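Sovurham Kitchen Notes

Visitor log from the Omov open day at Sithole, Ustholm, July

README, second revision. Maintained by Refilwe Mofokeng. Please read the section on outcomes before you quote a success rate from this, because people already have.

What this is

A log kept by visitors at an open day for Omov, the two-armed kitchen robot that Sithole has been showing to housing groups and care providers. Four of us went: Keabetswe Engelbrecht, Lindiwe Pillay, Siyabonga Naidoo and me. We had been sent a handout that said Omov clears and sets a family counter with a 100 percent completion rate. It didn't say out of how many attempts, or who decided that an attempt was complete. We wrote down what we saw and typed it up the same evening.

The log has 370 rows. Each row is one event: an arm starts to move, a gripper closes, an item leaves the surface, an item is set down, a person steps in. The rows are grouped into 31 attempts. An attempt begins when the operator says the task out loud and ends when the operator says "done" or "reset."

It isn't a training set, and there is no joint data, force data or control signal in it. We asked for those and were told they'd be considered.

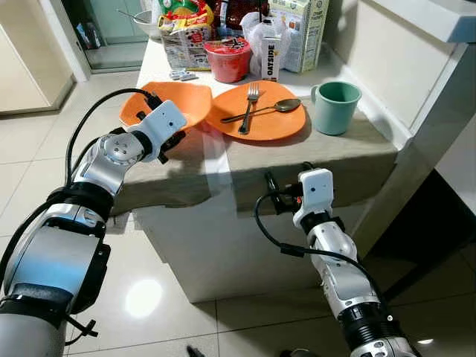
Most of the disagreements in the log come down to what counts as the robot having done something. Keabetswe marked a touch as soon as a finger met an object. Lindiwe waited until the object moved. Siyabonga, who has spent years filling in machine fault reports, would only write down a result when the arm had let go and backed off. Take the orange bowl, tilted with its rim raised toward the left arm. You can't tell from one moment whether the gripper tipped it, is about to take it, or has nothing to do with it. We kept all three readings for cases like that, in separate columns, and didn't average them. If your work needs one clean label per event, you will have to choose whose rule you trust and say so.

Files

attempts.csv: one line per attempt, with the spoken task, start and end time, and who was watching from where.

events.csv: the 370 rows, each tied to an attempt number.

disagreements.txt: places where two of us wrote different things, copied out in full. Long and sometimes grumpy.

handout_claims.txt: the claims from the handout, retyped word for word, with the attempts that bear on each one. Several have no attempts next to them at all.

Columns in events.csv

attempt: number from the attempts file.

clock: time on the wall phone, to the minute. We had one phone propped up where everyone could read it. Seconds were tried and dropped.

arm: left, right, both, unclear. Left means the robot's own left.

object: what the observer called it. Names were not tidied afterward, so "cup," "mug" and "green cup" are all there and often mean the same thing.

touch, moved, released: one column per rule, as described earlier.

person: whether a staff member spoke to the robot, reached in, or pressed something during the event.

note: free text. Read these. The notes are the best part of the log and the part that everyone skips.

How the day ran

Doors opened at ten. Nomvula Moodley led the demonstration for Sithole and was patient with us, which I want on record because some of what follows is unfriendly to her employer. There was a talk, then the kitchen sessions in blocks of 25 minutes, with visitors standing behind a taped line. Between blocks the staff put the counter back the way they wanted it and we were asked to wait in the hall.

That waiting bothered me more than anything the robot did. We never saw a counter being set up. A bowl turned a little toward the arm, or a plate moved a hand's width closer, could make the difference between a hard grasp and an easy one. I don't claim that anyone did this. The log can't rule it out, and neither can the handout.

To be fair to them, it was a more cluttered counter than I had expected. I've been to showings where the robot gets one block on a bare bench and everybody claps. The dishes here had groceries crowded in behind them, with crumpled bags and upright cartons, and that is closer to what my own kitchen looks like at six in the evening. 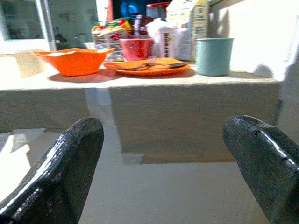

Can the log be used to check the 100 percent claim?

Only for the tasks we watched, and only after you pick a rule for what "complete" means. Under the operator's own rule nearly every attempt passes, since the operator is the one who says "done." Under Siyabonga's rule fewer than half do. Neither number tells you how Omov performs on a day without visitors.

Outcomes, and why there is no success column

The first revision had one. I took it out after Lindiwe pointed out that I had marked a pass for an attempt where a staff member said "again" to the robot twice. I'd been standing on the far side and hadn't heard it. Going back over the notes, we found other attempts where one of us had recorded a spoken prompt and the rest had recorded nothing.

So the rule now is that the log reports events and leaves the verdict to whoever is using it. I know this annoys people. Someone wrote to ask for "just the headline number" and I sent them the disagreements file.

A few things we agree on. The arms were slow, and slower near the cutlery. Bowl attempts produced far more rows than cup attempts, partly because there was more hesitating to write down. On the plate with the fork and spoon across it, none of us could work out whether the intended task was to move the plate with the cutlery on it or to deal with the cutlery first. We asked, and were told "either is acceptable," which is a generous way to set an exam.

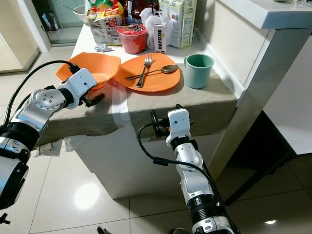
Known problems

Sight lines. From behind the tape, an arm in front of an object hides the object. Rows marked "unclear" are mostly this.

Observer fatigue. Rows per attempt fall off after lunch. The robot may have been doing less. We were certainly writing less.

Missing attempts. One block was closed to visitors and we have nothing from it. Staff told us it went well.

Mixed names. See the object column. A list of which names go together has been promised by Keabetswe and will be added when it exists.

One kitchen. Everything was logged in the same room, with the same counter and the same shiny tile floor. Please don't write "in home settings" in the plural on the strength of this.

Scope of the demonstration

The handout talks about the whole home. What we logged was the counter, start to finish. Visitors asked about laundry, stairs, pets and picking things up off the floor, and the answers were all about future versions. I had a pink pillow sitting on a cardboard box in view for part of the day, with Omov's left gripper just in front of it, and would have given up the rest of the afternoon to watch a soft object being handled properly from start to finish. Nothing in the 31 attempts is a pillow attempt. If Sithole has results for soft goods, they weren't shared with us, and the claim sits in handout_claims.txt with a blank beside it.

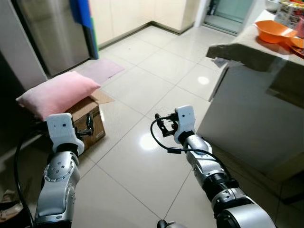
Who should avoid using this log?

Anyone deciding whether to buy the robot. The sessions were arranged by the seller, the tasks were chosen by the seller, and we saw one room on one day. It may help you write better questions for your own visit, and you should ask for the control data in writing before you go.

Questions we would ask next time

May we set the counter ourselves, with the robot's cameras covered while we do it?

Will staff stay silent during an attempt, or agree to have every prompt logged?

What happens to an attempt that is stopped early? Does it stay in the total?

Who picks the task, and when is the robot's operator told?

Nomvula Moodley has seen this list. She said the first two were possible and that she would have to ask about the others.

Changes

Second revision: success column removed, prompts added to the person column, one attempt split in two after we compared clocks. Handout claims retyped from the printed copy; the first version had been done from memory and was unfair in two places.

Corrections are welcome, including from Sithole. Send the attempt number and what you think is wrong with it, and if you were in the room, say where you were standing.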